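Cangate Student Robotics - progress report to the Melnychuk Fund
23/01/2019
Written by Jenő Boros, club lead

Hi Dorottya,

You asked for a short update before the second payment goes out, so I'll try to be short (I usually fail). The students picked their project in August and it hasn't changed much: two arms, one table, and a sorting task built out of ordinary household bottles. They call it Sondia. I had no say in the name.

Most sessions go the same way now. One student sits at the green mat and hands over or sets out bottles, another runs the arms, and everybody else argues about the grasp settings.
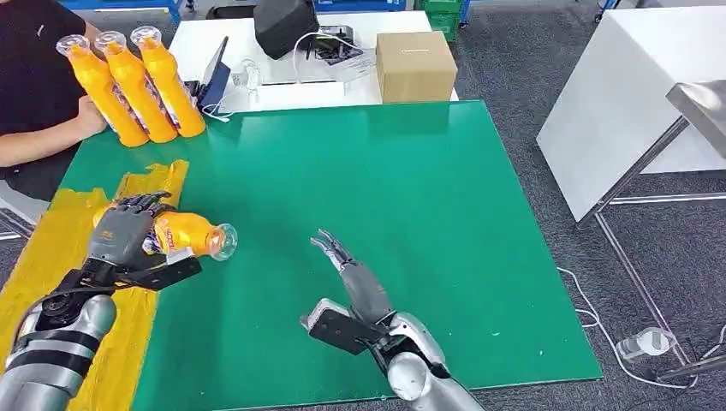

We log every attempt, good or bad, and as of this week the log has 423 of them. The first 200 were pretty rough - lots of drops, and one long afternoon when we had left and right swapped in the software. The students rewrote the startup checklist after that, and I've been impressed by how strictly they stick to it. The goal in the grant was 300 logged attempts by this point, so we're comfortably past it!

Bottles turned out to be a great choice. They're cheap, they roll, and the labels take a beating. The vision group was annoyed about the worn labels at first, and now they want more of them, because a classifier that only knows brand-new packaging isn't much use to anyone. 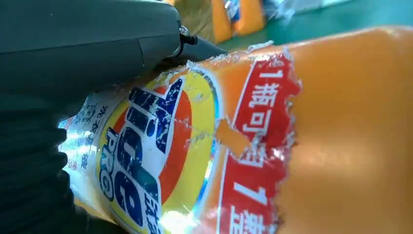
Wrist camera view: a Tide bottle with a torn label in the gripper.

The grip itself is where we're behind. You'll remember we promised a hold test with the arm moving at full speed. We've only done it at the slow setting, and I don't want to push it until the finger pressure is more repeatable. Two of our students are writing a small script that compares the wrist views from one attempt to the next, so they can tell a solid hold from a lucky one. 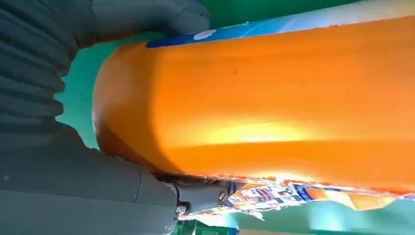
That script should be ready for the next report. I'd also like to move some of the travel money over to spare parts, mostly fasteners and finger pads. Siltell quoted us a fair price if we order everything at once, and I can send you the quote.

Attendance is steady at 8 students, and two of them have asked to lead a session on their own, so I said yes. Let me know if the budget change needs a form - I couldn't find one on the site.

Thanks again,
Jenő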